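Cabbage soup for cold evenings

In November I am always hungry for soup. My mother called this one Sukik, and I never found the word in any cookbook, so maybe it is only ours.

What I use

Half a white cabbage, 3 potatoes, one onion, 300 grams of smoked pork, caraway, salt, a spoon of vinegar.

How I cook it

First I fry the pork slowly in the pot until the fat is out. Then comes the onion, and after it the cabbage, cut thin. I add water until everything is covered and let it cook for around 40 minutes. The potatoes I put in for the last half, otherwise they fall apart. Vinegar goes in at the very end, off the heat. 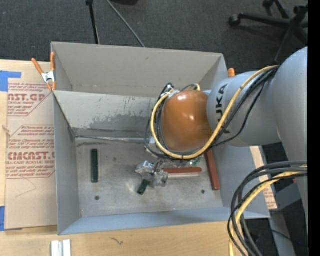
What to eat with it

Dark bread and sour cream. In Prandbridge I buy the rye loaf from Saarela, but they sell out before noon, so go early.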